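Salt and food labels: frequently asked questions

The Olport Nutrition Desk receives many letters about salt, and most of them ask the same things. We have collected the answers on one page. It is written for adults who buy and cook food at home. If your doctor has given you other advice, please follow your doctor.

Are salt and sodium the same thing?

No, and the two words cause much confusion. Salt is made of sodium and chloride. To go from sodium to salt, multiply by 2.5. So a soup with 2,000 milligrams of sodium in the whole pot contains 5 grams of salt. Some imported packets give only sodium, others give only salt. Please look which word is printed before you compare two products.

Which number on the label should I read first?

Read the column "per 100 g". The column "per portion" is chosen by the producer, and one producer's portion can be half of another's. We had a letter from a reader in Kirklow who compared two brands of crackers and believed that the first one was much less salty. The portion on the first packet was simply smaller. Per 100 g they were equal.

Afterwards you can look at the portion, but compare it with what you really put on your plate.

What does "reduced salt" mean?

It means less salt than in a similar product, usually the standard one. It does not mean that the food is low in salt. A reduced-salt soy sauce is still a very salty food. The same is true for stock cubes, bacon and many cheeses. "No added salt" is again a different claim: the producer did not put salt in, but the ingredients may contain some by nature.

Your newsletter said that bread is a main source of salt. My bread does not taste salty. Was this a mistake?

It was not a mistake, but we could have explained it better. One slice of bread does not have much salt. Many people eat bread two or three times a day, however, and then the total becomes important. Taste is a poor guide in this matter. In bread the salt is spread through the dough, while on crisps it lies on the surface, where the tongue meets it at once.

Is sea salt healthier than table salt?

For blood pressure we see no reason to prefer it. Sea salt, rock salt and pink salt are all mostly sodium chloride. The other minerals are present in very small amounts. Large crystals take more room in the spoon, so a teaspoon of coarse salt can weigh less than a teaspoon of fine salt. If you follow a recipe exactly, it is better to weigh it.

Can I use a salt substitute?

Many substitutes replace a part of the sodium with potassium. For some people this is useful. For people with kidney disease, and for those who take certain medicines for the heart or for blood pressure, extra potassium can be dangerous. Ask a doctor or a pharmacist first, also when the packet says "natural".

I read in the newspaper that a low-salt diet is harmful. Whom should I believe?

We understand the question very well. Headlines of this kind come back every year or so. When we read such an article, we first look for how the salt intake was measured. Some studies take a single urine sample and estimate from it what the person eats all the time. This is a weak method, and people who are already ill may eat less of everything, salt included. Studies which collect urine for a full day, and repeat it on several days, are more trustworthy.

We also look whether the article names the study at all. If it does not, we do not change our advice for it.
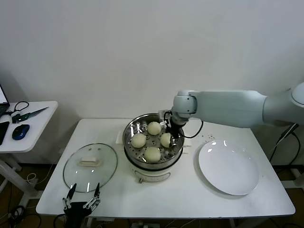
How can I eat less salt if I do not cook much?

Begin with the foods that you buy most often. If you eat the same ready meal every week, one change there does more than ten changes in things you eat at Christmas. Drain and rinse tinned beans. Use half of the flavour sachet in instant noodles. Put the sauce beside the food and not over it. Lemon, vinegar, garlic, pepper and fresh herbs help a lot in the first weeks, when plain food can seem dull. After some weeks most people notice that their old brands taste too strong.

Does the salt in restaurant food have to be shown?

This depends on the country, and very often it does not. You may always ask. In May we wrote to the Vakska canteens and they sent us the values for their soups, the smallest bowl being 200 ml and the largest much bigger. Small restaurants usually cannot give a number, but they can leave the salt out of a dish which is prepared to order.

Who pays for this page?

The page is paid by subscriptions and by a grant from the Fahmy Fund. We take no money from food producers and we do not accept advertising.

I found an error. What should I do?

Please write to us, and include the title of the page and the sentence in question. If you have a source, add it. Corrections are printed at the bottom of the page concerned, with the old wording next to the new one, and they stay there.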